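Sorting the odds-and-ends tub

Every kitchen has a tub where things land when the bench gets cleared. Go through it once a month, before it's over 2 layers deep. Soft things go in first and spread flat, so small boxes don't disappear into the folds. Plastic cups can lie on their side along one end, where they're easy to grab.

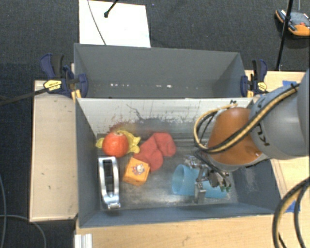 Mixed tub on the bench, with a blue cup, cloths and a small orange box. Second grey tub behind.

Tea towels and cleaning cloths belong in separate piles by colour. Check fruit for soft spots before it goes back in the bowl. Wipe the empty tub with warm water and a dash of vinegar, then leave it upside down for 16 minutes to drain.

Tip sent in by Inès Guérin, Pistthorpe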